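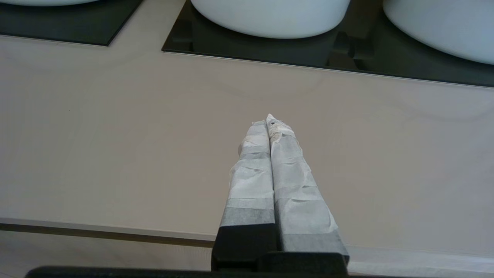 Test kitchen notebook, July, started 9:40

Subject: the pale counter and the white lidded pots from Tonberg. Second look. First look was mostly the Tonberg sheet and I don't trust the sheet.

Counter first. Narton calls the top "forgiving," which I take to mean it's beige. It is a light beige-gray with a bit of mottling in it, and I'll admit that hides crumbs. It also hides crumbs from the person who's supposed to wipe them up. You get a soft reflection off it under the overhead lights, and when I bent down to check for smears I couldn't tell a smear from the pattern. I found the specks on the left by looking for them. Tried a fingernail on two, one moved and one didn't. Left the other one alone.

Usable length between the end stops, by tape: 1587 mm. Narton's drawing says the same, so credit where due. The depth in front of the dark glass is generous. I was against giving up that much room to bare counter and I still think we'll end up parking things there, but for setting down a hot lid it's the right amount, if only the lids came off. See below.

The glass panels sit along the back. Dark glass with a white thing on top looks very tidy. It also shows every ring. Hamidreza says rings come off with vinegar and a soft cloth. He may be right. He cleaned them last time and I cleaned them the time before, and his came out better, but he also took an hour over it.

Lids

The lids are the reason we have these pots on the counter at all, so I spent most of the morning on them. Each has a white band with tinted glass in the middle and a steel handle with a curved bar. They hinge at the back, up toward the wall. Tonberg's argument is that a hinged lid has nowhere to get lost and never drips on the counter. The first half is true.

On dripping: I boiled 1000 ml in the deep pot, opened the lid all the way and watched where the water went. Most of it ran back down the glass toward the hinge and into the pot. Some ran past the hinge and down behind. Wiping behind means reaching over a hot pot. I did this three times with the same result, and I don't see how the "drip-free" line got onto the sheet. Maybe with a colder lid.

Tinted glass: what for? With the lid down and steam on it I can't see a simmer. With the lid down and no steam I can just about see the water level if I lean in. Clear glass would do the same job better. Asked Hamidreza what he thought and he said it hides stains, which seems to be the house style around here.

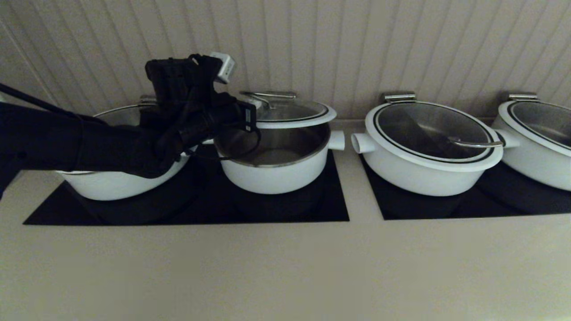
The hinge itself I have less to complain about than I expected. It holds the lid where you leave it, at least when it's fully back. Partway it's less sure of itself. I weighed the deep pot's lid with the bracket off and got 364 g, which is more than I would have guessed from the feel of it, and all of that is hanging behind the rear rim when it's open. With the pot full, no trouble. With the pot empty I'd like to see someone nudge the handle and find out. I nudged it gently. It stayed put. I want a less gentle person to try.

Side handles: short and round, a cylinder sticking out. Fine with a dry bare hand. With an oven mitt there isn't much to hang on to, and I ended up pinching it. Stetsiuk's old pots had loops and people complained about those too, so maybe there's no pleasing us.

Inside, brushed steel. Cooked 811 g of onions down in the deep one to see how badly it would stick. It stuck, same as any steel pot. It came up clean with hot water and a brush after ten minutes' soak. The outside is glossy white and I'm not convinced it will stay white. Sauce on the rim wiped off fine while warm. I let one patch dry on purpose and it left a faint yellow mark that I can still find. Hamidreza can't find it. We've agreed to look again tomorrow in daylight.

Spacing. With the pots in a line the way the layout drawing has them, the wide shallow one on the left is the awkward one. You want to get into it from the side to stir and its neighbor is right there. I'd swap it to the far right, where there's some elbow room. The drawing puts it left because it "balances the run." I don't cook on a drawing.

Before anyone signs off

Repeat the drip test with the lid opened halfway and held.
Ask Tonberg if the glass comes clear. They'll say no. Ask anyway.
Dry sauce test on the shallow pot, overnight, tomato.
Find out what Nernik charges for a plain lift-off lid in the same diameter.
Move the shallow pot to the right end and cook one real lunch on it.

12:15. Hamidreza likes them. I've put him down as "for" and me as "undecided," and he wants it noted that I ate the onions.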